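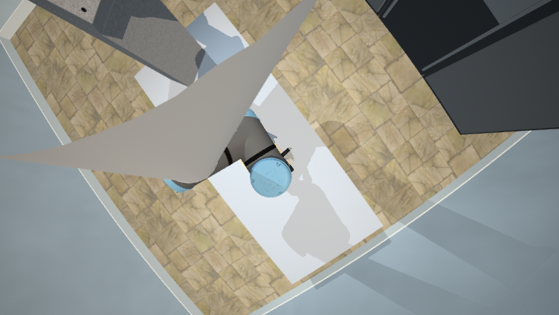 Good evening and thank you for coming. My talk is about the difference between the price of a new floor on paper and the price when you finally walk on it. I will speak mostly about our hallway and kitchen in Losia, and a little about what I learned from the people at the Samutik shop. Keep the first slide up while I say this. When the tiles run diagonally to the walls, almost every tile at the wall must be cut at an angle, and the triangle that is left over is often too small to use again. I did not know this when I made my first budget. I measured the room, I multiplied, and I was proud of my multiplication.

Next slide, the two numbers. Leave it a few seconds before speaking.

Our estimate was 3318 dollars. Our final cost was 3967 dollars. I want to say clearly that no one cheated us. Every line of the difference has a receipt, and I have the receipts in a folder if somebody wants to look at them after the talk.

The first part of the difference was the old floor. In the estimate there was one line, "removal," and I understood that it included taking the pieces away. It included breaking the floor and putting the pieces in bags. The bags stayed in our yard until we paid a second company to collect them. Please ask what the word removal means in your own quote. Ask also about the stairs, if you live upstairs, as some companies charge by the floor.

(Short pause. People usually write this down.)

The second part was the leveling. Under the old kitchen floor the concrete was lower on the window side. The installer put a long straight bar on it and I could see light under the bar. For small tiles this can sometimes be accepted, but with large ones you will feel every edge with your foot. We bought leveling compound and a primer. We used the one from Burkier, which was what the installer knew, and I have no opinion if another one is better. I will only say that you should read on the bag how long it must dry, and then believe the bag.

The third part was the tiles themselves. We ordered too few. The shop had more of the same model, but from another production batch, and the color was a little warmer. I put one old and one new on the table at home and looked at them in the morning and in the evening. In the evening I could not see it. In the morning I could. We put the new ones in the closet and behind the kitchen door, and there they are until today.

Next slide, the calendar page.

The time was also more than we planned. We cooked in the bedroom for 19 days. I don't recommend rice in the bedroom. The installer himself needed far less time than this, but there was waiting for drying, waiting for the second order, and then his other job at Ndlovu House, to which he had already given his word. I was angry then. Now I think it was correct of him.

Here speak more slowly, this is the practical part.

Before you ask for a quote, draw the room on squared paper with the doors and the pipes. Write which way each door opens. A new floor can be higher than the old one, and then the door must be trimmed at the bottom. This was not in our quote and I had not asked for it.

When you get the quote, read it with a pencil and put a mark near each word you cannot explain to another person. I had marks near "trim," "transition" and "sundries." Sundries were spacers, buckets, blades and tape, and they cost more than I would have guessed.

Get 2 quotes for the same drawing. If the drawing is different, the quotes can't be compared, and you will choose the one where something was forgotten.

Keep some money outside of the budget and don't tell the installer about it. Don't tell yourself too often either.

Buy all tiles on one day and check the batch number on every box before you leave the shop. Open the boxes at home soon, and not on the day of the work. We had broken corners in one box and Samutik changed it, but they asked when we had bought it.

If there is time: tell about the grout color. We chose it from a plastic stick in the shop, and on the floor it looked darker. Ask for a small test in a corner that will be under the refrigerator.

If there is no time, go directly to questions. Somebody will ask about underfloor heating. I have not done it, so say this, and ask if anyone in the room has. The squared paper and copies of our quote are on the table near the door. Please leave one copy for the library.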